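3. El entorno simulado y lo que aprendimos peleándonos con él

Cuando empezamos el proyecto de la asignatura teníamos una idea bastante ingenua de lo que iba a costar. La tarea era coger piezas cilíndricas y dejarlas en otro sitio, y yo calculé (mal) que en un par de semanas estaríamos escribiendo la memoria tan tranquilos. Pues no. El curso empezó en octubre y las primeras sesiones se nos fueron enteras en discutir qué versión del simulador instalábamos, porque la mitad del grupo tenía una y la otra mitad otra, y las escenas guardadas no se abrían igual.

Al final nos quedamos con Kolteck, el simulador que ya usaban los del curso anterior, y heredamos también su escena base, que llamamos Funcombe desde el primer día y así se ha quedado en todo el código. Trae una superficie con textura de madera, una pinza de dos dedos y un hueco donde cada equipo mete su objeto. A mí me tocó la parte de percepción, que sobre el papel era la fácil.

3.1. La elección del objeto

Podríamos haber usado un cubo mate de color vivo, como casi todo el mundo en clase, y nos habría ido mucho mejor en las primeras entregas. Elegimos cromo. La razón era que en la práctica final se iban a valorar los casos difíciles, y un objeto muy reflectante es de los peores para una red que trabaja con imágenes en color: la apariencia del metal depende de lo que tenga cerca, y lo que tiene cerca es, casi siempre, la propia pinza. En la Figura 1 se ve bien, con esa banda blanca curvada que cruza el metal y que sale de las partes claras de la pinza. Fijaos también en los bordes del cilindro, que cogen el tono de la madera y se confunden un poco con el fondo. ¡Justo ahí nos fallaba la segmentación una y otra vez!

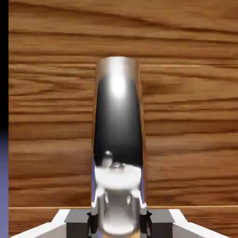
Figura 1. Cilindro cromado entre los dedos abiertos de la pinza, escena Funcombe.

Fankhauser comentó, al leer el primer borrador de esta sección, que el problema de los reflejos se podía haber esquivado con un canal de profundidad, y que le extrañaba que no lo hubiéramos probado antes de meternos a generar más datos. También preguntó si tenía sentido evaluar la percepción por separado cuando lo que importa es que la pieza acabe agarrada.

Tiene razón en lo segundo y lo recogemos en la sección 4. Sobre la profundidad, la respuesta corta es que las bases de la práctica solo permitían color. La respuesta larga es que uno de nosotros lo probó por su cuenta un fin de semana, pero en nuestro simulador la profundidad sale perfecta, sin ruido ni huecos, y un sensor real delante de un metal pulido no se porta así de bien ni de lejos. Nos pareció hacer trampa, así que esa rama se quedó sin fusionar (y ahí sigue, por si alguien la quiere).

3.2. Generación de episodios

Generamos 400 episodios. En cada uno cambiábamos la posición inicial del cilindro, la intensidad de la luz y el desplazamiento de la textura de la madera, que al principio dejábamos fija y que la red se aprendió de memoria con un descaro tremendo — movías las vetas y se perdía. De los 400 apartamos 50 para prueba y no los tocamos hasta el final, cosa que nos costó lo suyo, porque la tentación de echar un vistazo era constante.

Los episodios los lanzábamos en tandas de 40, que era lo que aguantaba el ordenador del laboratorio sin quedarse colgado. Si alguien va a repetir esto, un consejo: guardad la semilla de cada tanda en el nombre de la carpeta. Nosotros la guardábamos en un fichero aparte, el fichero se sobrescribió, y 2 tandas hubo que tirarlas y volver a generarlas enteras.

3.3. El control de la pinza

Para el movimiento usamos Dornik, la biblioteca de control que nos dieron en clase, sin tocarle casi nada. La política decide hacia dónde se desplaza la pinza y cuándo cierra, y la biblioteca se encarga del resto. Yo quería que la orden de cierre fuera continua, mis compañeros la preferían binaria, y ganaron ellos. Con la binaria el entrenamiento fue bastante más estable, aunque sigo pensando que para piezas delicadas habría que volver a la otra.

Lo que más guerra nos dio fue la fricción entre los dedos y el metal. Con el valor por defecto la pieza se escurría al levantarla, y con uno demasiado alto se quedaba como pegada y cualquier agarre torcido contaba como bueno. Acabamos dejando un valor intermedio, elegido a ojo después de ver muchas repeticiones, y lo mantuvimos igual en todos los experimentos de la sección 4.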